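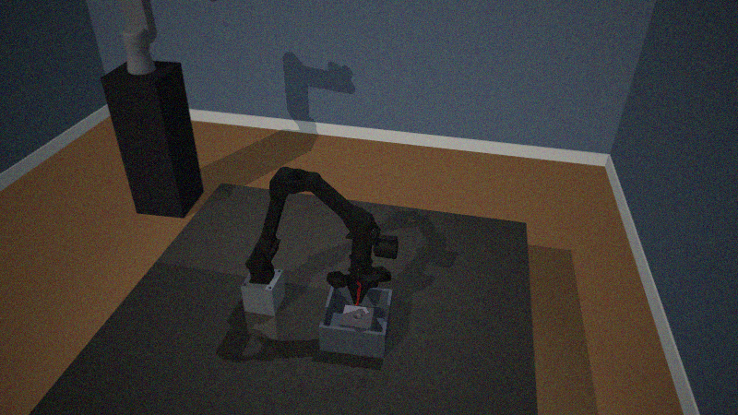
7.4 Recovering from a missed pick (fault P2)

Fault P2 is raised when the gripper closes fully without detecting a part. The Drollska controller allows 2 attempts per target. After the second attempt it stops the arm and holds the job. The same fault is raised in simulation and on the physical cell.

Flat parts with an irregular outline are the usual source. The fingers meet the bin floor before they reach the part, or close over the top of it.

CAUTION: On a physical cell, the arm remains energized during a P2 hold. Do not reach into the bin until the cell is isolated as described in section 2.

1. Open the Zulu console and select Faults. Confirm that P2 is the only active entry. If a collision fault is also listed, go to 7.6.

2. Select Hold, then Retract. The arm lifts at reduced speed.

3. Turn on Approach Line. A thin red line is drawn downward from the fingertips. Check that it meets the part and clears the bin walls.

4. If the line misses the part, re-run bin calibration (5.3). Do not correct the error by editing the pick offset.

5. If the line meets the part, open Grip Depth and lower the value one step. The factory setting is 830 counts. The upper limit is 1,000.

6. Select Clear, then Single Pick. Watch the full cycle before returning to Auto.

Note: Clearing P2 does not reset the attempt counter in Zulu releases issued before March. Restart the job on those releases.

If P2 returns after step 6, export the fault log and send it to Cekden support at the Sudthorpe office. Leave the job in Hold.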